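About Lililon
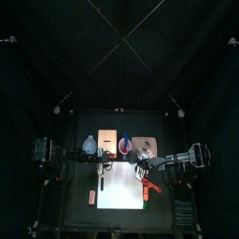 Who We Are

Lililon is a supplier of everyday household goods to schools, residential homes and community kitchens. The company was established as a division of Dekker and has operated under its own name since the opening of its present premises. Its catalog is limited to articles of daily use: jugs, cups, utensils, trays, boards and the simple containers in which such things are kept.

The company serves 242 institutions. Most of them place a standing order in March for the following school or operating year and supplement it as required. Orders of any size are accepted, including single replacement pieces.

What We Supply

The Lililon range is arranged by use. The pouring and drinking group includes jugs and cups in light colors, among them pale blue and pink, and is the oldest part of the catalog. The serving group consists of shallow trays and flat boards. Utensils are sold singly or in sets, and may be ordered together with a cup in which they can stand upright on a table or shelf. Cardboard panels and inserts are offered for the organization of cupboards and sorting areas.

Item numbers are retained for as long as a product remains available. A home that bought its first cups under number 2626 may reorder them under that number today, and the replacements will fit the same shelf and the same stack. Where a product must be withdrawn, customers with a standing order are informed in writing and offered the nearest equivalent.

How We Select Our Goods

Articles proposed for the catalog are set out on a table and considered side by side with those already in the range. A jug is judged by its neck and body as well as by its capacity. A tray must be shallow enough for small items to be picked out easily, and deep enough to keep them in place when it is carried. Boards are examined under strong light, where marks on the surface are easiest to find.

Selection is the responsibility of Amber Kramer, Head of Product. Proposals from customers are welcome and should be addressed to her department. The Fuvo line of stacking cups was added to the catalog at the request of several school kitchens, and the Lomelex series of lidded boxes followed in the same manner.

Our Organization

Lililon employs 31 people in four departments: Product, Customer Orders, Warehouse, and Administration.

Shiuli Selvanayagam, Managing Director
Amber Kramer, Head of Product
Valter Hägglund, Warehouse Manager
Ans Segers, Customer Orders
Kristof Claeys, Finance and Administration

Institutional customers are assigned a named contact in Customer Orders, who remains responsible for the account from the first inquiry through delivery. Questions concerning invoices should be directed to Mr. Claeys.

Visits

Representatives of schools and homes may visit the premises by appointment to examine goods before ordering. Appointments are arranged through Customer Orders. Visitors are asked to state in advance which product groups they wish to see, so that the relevant articles can be laid out for them.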